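# Review: Clereck Bench Rules for Two-Arm Cells, second edition
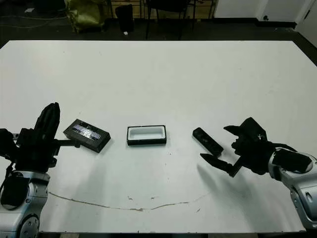
The Clereck guide is 50 pages, spiral bound, and covers shared-table work with two arms at low payload. I have used it since October on a bench that runs small-object packing tasks. It does not replace a risk assessment and says so on its first page. Its subject is the daily practice that comes after one.

**Workspace division.** Section 2 is the strongest part. Each arm gets a home side, and the center strip is assigned to one arm at a time. Clereck asks for the strip to be written into the task sheet as well as the controller. We had only done the second. A 30 mm minimum gap between open fingers is given as the default, with a short table of exceptions for handovers.

**Object placement.** Items start in a single row, with the receiving tray between the two pickup positions. Angled starts are allowed if the angle is recorded. The guide is too brief on glossy labels, which gave our vision software trouble under overhead light. One paragraph recommends turning the item. A test procedure would have been more useful.

**Table surface.** White tops are recommended for contrast. Marks and specks must be cleaned or logged before a run, and the log form in Appendix B is good enough to copy unchanged. Inico's older checklist leaves this out completely.

**Floor and surroundings.** Section 5 wants cables routed away from walking paths and bags, chairs and bins kept outside a taped line. The rule is sound, but no distance is given for tables without fencing. Mortimer Kasprzak, who audits our cells, uses the arm's full reach plus one step. I would have liked a figure in print.

**Maintenance.** Finger inspection is due every 3000 cycles. Ours came up on a Tuesday, mid-shift, and the form took longer to fill in than the inspection. The Bassi sheet does the same job on half a page.

**Problems.** The index is poor. Form 1821 is cited in two sections and printed in neither; Ilulwood, the distributor, sent it by email on request. Section 7 repeats most of Section 4.

Recommended for small labs with existing safety paperwork. Buy the printed copy, as the tables do not display well on a tablet.

Rating: 4 out of 5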